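News > Local > Water and Utilities

Brarkberg to replace water meters in older districts

Brarkberg will begin replacing residential water meters in July, starting with the Seixas district and moving north to Rikach. The utility office said the work covers 34 streets where the existing meters have passed their rated service life.

Most of the units in Seixas were installed 26 years ago. Mechanical meters of that type tend to under-register at low flow as the internal parts wear, so slow leaks and dripping fixtures may not show up on a bill. The replacements have no moving parts in the measuring chamber and record usage every 15 minutes. Readings are sent by radio to a collector on the nearest utility pole, and manual reading will end on each street once its last meter has been changed.

The contract went to Wilier, which also handled the valve renewal on the east main. Crews will work between 8 a.m. and 4 p.m. Water to each property will be shut off for up to 2 hours. Residents will receive a door notice before work begins on their street and do not need to be home if the meter is in a curbside pit. Where the meter is in a basement or utility closet, an adult must be present to let the crew in.

After the supply is restored, the utility advises running a cold tap in a bathtub or laundry sink until the water is clear. Faucet screens may collect fine sediment and can be unscrewed and rinsed. Water heaters should not be drained.

There is no separate charge for the meter. The rate per unit of water stays the same through the current billing year, although households whose old meter was reading low may see a higher total. The first bill after the change will list the closing reading of the old meter and the opening reading of the new one on separate lines. Disputes over a closing reading must be filed before the next bill is issued, as removed meters are kept for testing only until then.

Work in Rikach will follow when the Seixas streets are finished. A street-by-street schedule is posted at the utility office counter.

Contact the newsroom | Copyright Brarkberg local news | Back to top

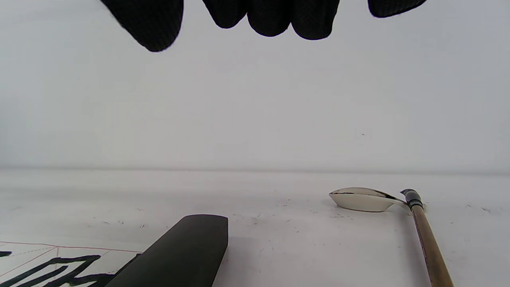
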